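Ticket closed: white tabletop marking and rocking at one corner

December 2024
Posted by Emerson Godoy

Logged here in full because the same top is used in the other rooms and the question will come up again. The table is the Valdebenito with the white rectangular top. Two complaints came in on the one ticket. The surface was picking up dull grey marks that didn't come off with the usual wipe, and the table rocked when anyone leaned on the near corner.

I took the rocking first, as small things set down on the top were creeping toward the edge.

All four feet are the screw-in type. I checked the floor with a long level and it falls away slightly toward the door, which had been the case before the table was moved there in March. The near left foot was wound right in and the lock nut was loose. I wound the foot out until it touched, then went round the other three and found the far right one was loose as well. Both are now set and nipped up with a spanner. The top reads level lengthwise and very slightly out across the width. Good enough.

It still moved a little. This took longer to find. One of the bolts holding the rail to the leg had backed out a couple of turns and the washer was missing. I put in a spring washer from the odds and ends tin and tightened it. No more movement with my weight on the corner.

Then the marks. What I tried, in order:

Damp cloth, plain water. Took off dust, left the marks.

Dish soap in warm water, soft cloth. Lifted a few of the fainter ones.

Cikov surface spray, left on for two minutes and wiped. Better on the marks, but it left a film that showed up as rainbow streaks under the overhead light. I had to rinse twice to get rid of it. I don't think this one is worth keeping in the cupboard for white tops.

Bicarb paste on a damp cloth, light circles. This shifted nearly all of what was left. I did a patch at the back first and let it dry overnight to see if it dulled the finish. It didn't, as far as I can tell by looking along it against the window. 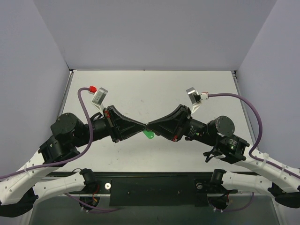
The one area that hasn't come fully clean is near the back edge, where there's a shallow scratch with grey worked into it. I've left it. Going harder would take the sheen off and then there'd be a dull patch in place of a thin line, and the dull patch will collect dirt faster.

I also had a look at where the marks were coming from. Some match the width of the rubber feet on the old desk lamp, which had gone sticky underneath. The lamp is now on a felt pad. Others are short and curved and look like metal rubbed on the surface, probably the clamp that used to live on the back edge. I've put a strip of card under its jaw. If the marks come back in the same spots we'll know it was something else.

Please don't use the melamine sponges on this top. There's a packet of them under the sink and they do work, but they are an abrasive and the colour goes patchy. I've moved the packet to the shelf with the floor gear.

A new top was priced in case this didn't work. Zemeck quoted $170 for the same size in white, and $80 on top of that for delivery and taking the old one away. Not needed for now — the quote is attached to the ticket if anyone wants it later.

Still open: the washer on the rail bolt is a stand-in and should be swapped for the proper size. I've put it on the hardware list. Recheck the lock nuts after a month or so of use, and again any time the table is shifted. Lift it from the rails when you do. Dragging it is likely what loosened the foot to begin with.

Status: resolved, with a recheck due.

Comments

Adalberto Holanda
Had the same grey marks on the table down the hall. Bicarb worked, but I needed to rinse it three times before the chalky feel went. Did you get that?

Emerson Godoy
Yes, a bit. A splash of vinegar in the last rinse fixed it. Dry it with a clean towel after or it spots.

flatpack_kel
What size is the lock nut? Ours rocks too and I can't get an ordinary spanner in under the rail.

Emerson Godoy
Didn't measure it, sorry. I used the thin adjustable from the second drawer. Tip the table on its side with someone on the other end and it's easy to reach.

mdw
Is the Flustar cream all right on these? There's half a bottle here.

Emerson Godoy
Haven't tried it. Do a patch at the back first.

Recent tickets

Cupboard door won't stay shut (hinge side)
Desk lamp feet gone sticky, replacements
Blind cord frayed, window by the sink
Valdebenito stools: squeak when turned
Hardware list, washers and lock nuts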